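Site visit: Grellton city complaint intake office

20 Jun 2022

The Grellton personnel department opened its complaint intake office to outside visitors for one morning, ahead of the council's second reading of the revised harassment and discrimination rules. I attended for the Wike municipal employment newsletter. The tour covered intake, case tracking and records, in that order.

Until last October, a city worker with a complaint filed it with the supervisor of the unit where the conduct took place. The revised rules move intake out of the departments. A complaint can now be made in person, by phone, by mail or through an online form, and all four routes end in the same queue. Complaints against elected officials and their staff are logged there too, but are sent to an outside investigator under contract.

Case tracking runs on a system called Coment, which replaced a set of department spreadsheets. Each entry gets a number, a date of receipt and a category. Staff showed us a test record with the names blanked. The system will not close a case until a finding has been entered and a notice to the person who filed has been generated. Under the old spreadsheets a case could be marked closed with no finding at all, and 70 of the older files were carried over in that condition. They are being reviewed again, oldest first.

The city received 263 complaints in the first reporting period under the new intake. The office declined to compare this with earlier years, on the grounds that departments did not define a complaint the same way. That is a fair point, though it leaves the council without a baseline. One visitor asked whether anonymous complaints were included. They are, under a separate code.

Training was covered briefly. The course is supplied by Zedum and has gone out to 3,000 employees. Supervisors take a longer version with a section on retaliation. Completion is recorded in the personnel file, but there is no test at the end – a gap the department said it would raise when the contract is renewed.

The intake rooms are on the second floor, away from the main personnel counter. There is a separate stairwell entrance, so a worker does not have to pass through the waiting area.

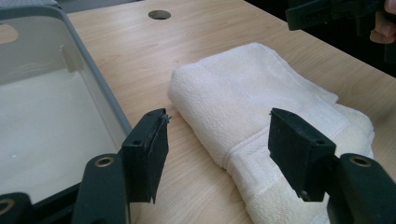 Tabletop with cable opening, clear tub and folded white towel.

Records was the last stop. Closed files are kept on paper as well as in Coment, and the retention schedule differs between the two. The paper copy is held longer. Staff could not say which version controls if they conflict, and referred the question to the city attorney.

Written questions on the revised rules can be left at the personnel counter until the second reading. The case categories are posted on the department's page, with the intake form.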